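Setting Up a Processor and Memory for a Board Rebuild
Posted 21/06/2021 by Ifeoma Uzor

Parts go missing when they sit straight on the bench. Before opening anything, set out holders for the small pieces and leave the board flat with its retention bracket facing up.

Step 1: Park the parts
Put the processor in a raised holder with its metal face up, and stand the memory module in a slotted one. Keep the two close together – you will want both within reach. Handle the processor by its edges only. 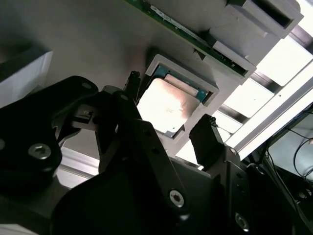
Step 2: Check the bracket
Look over the silver metal bracket on the motherboard before you fit the processor. It should sit square, with nothing lying across the opening. Work toward it from one side so you can see where your tips are going, and keep any thin piece you are holding clear of the green board.

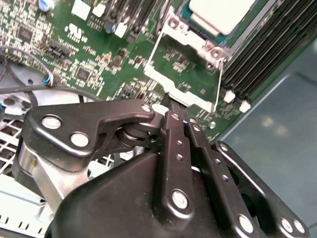 Can I fit the memory before the processor?
Either order works, but I do the processor first. A module standing in its slot gets in the way of your hand.

Step 3: Fit and close
Match the corner marks, lower the processor straight down and close the bracket. Press the memory in evenly at both ends. Allow 40 minutes the first time.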